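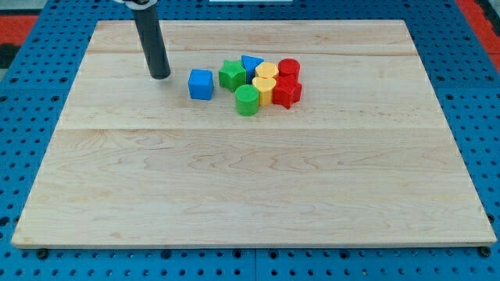 Page last changed: Sunday, 8.10 pm

Success rate falls apart when the blocks start out bunched together. Is my evaluation wrong or my policy?

Asked by Manaia Stubbs in Learning and Manipulation, June

Hi all, first time posting, long time lurker. I'm trying to reproduce a result from our group's older write-up (we call the method Fulley, you won't have heard of it) where the arm gets told "put the blue cube on the left side of the board" or similar and does it from one camera. Same pieces as before: cubes, stars, hearts, cylinders and so on in blue, green, yellow and red, on a wooden board over the pegboard table.

I trained on 235 demonstrations. When I scatter the blocks it's lovely, I could watch it all day. But when I start with them in a clump like the one at the top, it goes to pieces. The cube is fine because it sits a bit apart. Ask for the yellow heart, though, with the yellow cylinder right behind it and the red star pressed up against its side, and I get 2 successes out of 10. Usually it comes down in the right spot and shoves the whole lot along the board, and then it carries on as if it had picked something up!

The old write-up reports one number for everything and doesn't say how the starts were laid out. So do I report scattered and clumped separately? And is there any point training for longer, or do I need different demos? I'm using the Zasto planner for the reaching part if that matters.

2 answers

Carmela Carbone answered:

Report them separately, please, please. I spent a whole winter trying to match a number on a setup very like yours (ours was Dondaseck, same sort of blocks) and the gap was entirely down to how the person before me had put the pieces out. She liked them tidy and spread apart. I just tipped them out of the tub.

What I'd do is fix a set of starting layouts before you run anything. Take a picture of each one and overlay it on the live view when you reset, so you can nudge the blocks back to where they were. It's dull, and it takes longer than the trials do, but otherwise you end up making the layouts kinder as the afternoon wears on. I certainly did. I'd also write down the kind of failure for every trial: wrong block, right block but pushed, closed on nothing. Yours sounds mostly like the second, and a single success figure hides that completely.

As for training longer, I doubt it. How many of your 235 start from a clump? If the answer is hardly any, the policy has never had to deal with a neighbour in the way. When I recorded more I let myself nudge the target clear first and then go for it, and the policy picked up the nudging too, which made me ridiculously happy. Keep those demos in a separate folder though, so you can train with and without them and show the difference.

One more thing, check same-colour pairs. With the yellow heart against the yellow cylinder, from some angles they can look like one lump. Try the heart in the same position but swap the cylinder for a green one. If the score jumps you've got a seeing problem as well as a grasping one.

Comment from Manaia Stubbs: I just went through them and only 8 start clumped. Eight! I feel a bit silly. Will try the green swap tomorrow.

Comment from Carmela Carbone: Don't, mine was worse.

pagano_user answered:

had this, lowered the approach speed and it got better. also check your camera hasn't moved. dont know about Zasto, we use Pagano

Comment from Manaia Stubbs: Thanks, what speed did you go down to?

Related questions

How many trials before I can say one policy beats another?
Pegboard table: how do you stop the board creeping?
Gripper closes on nothing and the policy carries on
Should reset time be counted in the results?
Naming colours and shapes in instructions, any standard wording?

Contact us | Terms | Copyright remains with the people who wrote each post | Back to top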